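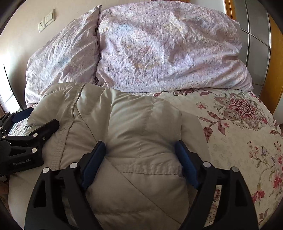
Quilted jacket or similar garment on a floral sheet, lilac pillows behind

The Case for Metering Compressed Air by Department

Compressed air is the most expensive utility in many small machine shops and the one least often measured. Electricity is metered at the wall, gas at the street, and water at both ends of the building. Air is made in a back room by a compressor that runs whenever the pressure drops, and its cost disappears into the general power bill. The Keltside Manufacturers' Forum has taken the position that shops of every size should meter air by department, and that the cost should appear in each department's monthly accounts. We wish to set out the reasons here, together with the objections we have heard from our own members.

The first reason is leakage. A worn coupling on a blow gun will pass air all night at the same rate it passes it all day. In a shop with one compressor and no meters, the only sign of this is a motor that starts more often than it used to, and most people have stopped hearing the motor. When a meter is placed on each branch line, the reading taken after the last shift has gone home is very nearly a direct statement of what that branch is losing. No survey with an ultrasonic detector, however carefully done, gives a supervisor that figure every morning.

The second reason concerns purchasing. Shops that run short of air tend to buy another compressor. We have seen members do so when the existing machine, properly looked after, would have carried the load with capacity to spare. One Ormsby shop, which makes brackets and small housings, had already received a quotation for a larger unit when it agreed to try branch meters. The meters showed that the deburring benches were drawing air through the lunch break and the finishing area was drawing it through the weekend. The order was not placed.
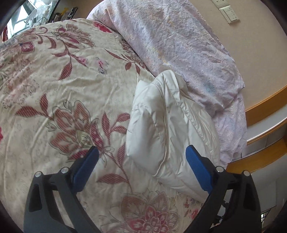 SKENDLEY, April

The members' meeting held here this spring heard the other side of the argument, and it deserves a fair account. The forum has 171 member firms, and 80 of them answered our questionnaire on shop utilities. A good many of those were against any rule that would tie metering to our energy recognition program. Their concerns were practical ones.

Cost came first. A flow meter of reasonable accuracy is not cheap, and fitting one means cutting into a live header, with the line shut down while the work is done. For a firm with six people and a single compressor, that can be hard to justify. We accept this. Our view is that such a firm needs only two meters to begin with — one at the receiver outlet and one on the branch it trusts least — and that the second can be moved when it has told its story.

The next concern was fairness between departments. A foreman charged for air may begin to ration it, and there are places where air should never be rationed. Chips left in a fixture cause scrap, and a clamp held at low pressure may let go of a part. This is the strongest objection we have heard. It is an argument for setting each department's allowance with the people who do the work, and for leaving safety and clamping circuits outside the allowance altogether. We would oppose any scheme that paid a bonus for low readings.

Some members also asked whether the figures would be read at all. The Tastia line at one Skendley plant has had a meter for years, and its display had been covered by a shift calendar. Instruments do not save anything by being installed. The reading has to be written down by a named position, at a set time, and it has to be discussed at a meeting where somebody has the authority to order a repair.

The forum therefore recommends that members take one reading outside working hours each week, on whatever equipment they already have, before they buy anything further. A pressure gauge and a clock will do for a start: close the compressor valve and record how long the receiver takes to fall. Firms that find the result acceptable may reasonably stop there. The revised guidance will be sent to all members with the next utilities bulletin, and written comments on the clamping exemption are still being received.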